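**Thread: Storing sheet music without bending it (Forkham Community Band board)**

**tubalogic** wrote:

OK, I'm finally sorting the band library and I'm having way too much fun with it! We've got 674 sets, mostly marches, plus a big Bellini medley with parts so soft they flop over the stand. What do you all store yours in? Flat boxes? Hanging folders?

**second_clarinet** wrote:

Flat boxes, all the way! Our library in Grirnance went flat 3 years ago and the old march cards look wonderful. Put a stiff sheet at the back of every set and they slide in and out like a dream. 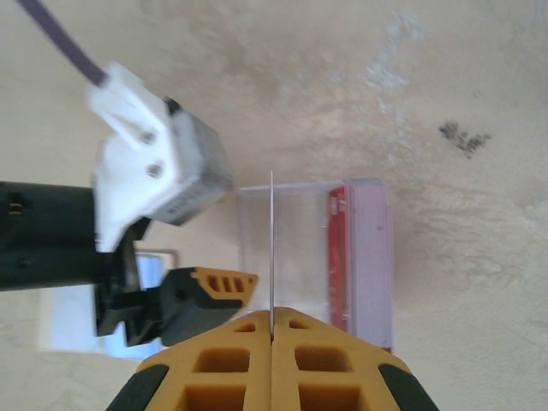 **reedy_or_not** wrote:

Have to disagree with clarinet. Flat stacks are lovely until you need the one on the bottom (and it's always the one on the bottom). We file upright in a steel cabinet, packed snug, with a divider every 2 inches. I can pull a full set before the coffee's done.

**second_clarinet** wrote:

Upright is fine for new paper. Anything from before the 80s is going to slump, and then you get that curl along the top that never comes out!

**grodden_low_brass** wrote:

Both! In Grodden we stand up the stuff we play every summer and lay the fragile old sets flat. Number the boxes on the short end, please, I beg you.

**tubalogic** wrote:

Love this, thank you! Going with the split. Bellini goes flat, marches stand up. I'll start labeling Sunday after rehearsal, and reedy, I want to know which cabinet you bought.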